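Tool Storage / Cantilever Boxes

Rilel Cantilever Toolbox, Peach-Pink

The Rilel is a stepped toolbox for offices, school workrooms and households that keep a modest set of hand tools. It is supplied through the Nidmont equipment catalog and may be ordered singly or in quantity. Tools are not included.

When the box is opened, the tiers spread sideways on folding hinge links and every section can be reached from above. The large upper tray is deep and has a smooth floor, suited to bulkier items. A narrower middle tray beside it takes screwdrivers and similar tools. The right-hand compartment is the deeper of the two remaining spaces and has an upright divider.

The box should be opened on a flat, steady surface - a bench or table is preferred - with clear room on both sides. Heavy tools belong in the lower sections. Trays must be cleared of projecting handles before closing, and fingers kept away from the hinge links.

Catalog number: 494
Color: peach-pink
Weight, empty: 2,580 g
Companion line: Jurkwood drawer inserts (catalog number 771), sold separately

Orders received before noon are processed the same day. Replacement hinge links are stocked by Pärn and may be requested in writing. Questions about school and office accounts should be addressed to Jyoti Shukla, Equipment Sales.

162 shares 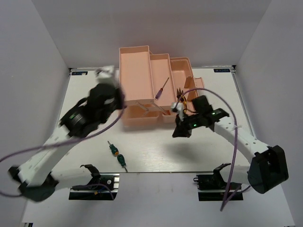
Rilel toolbox, open, with screwdriver and pliers.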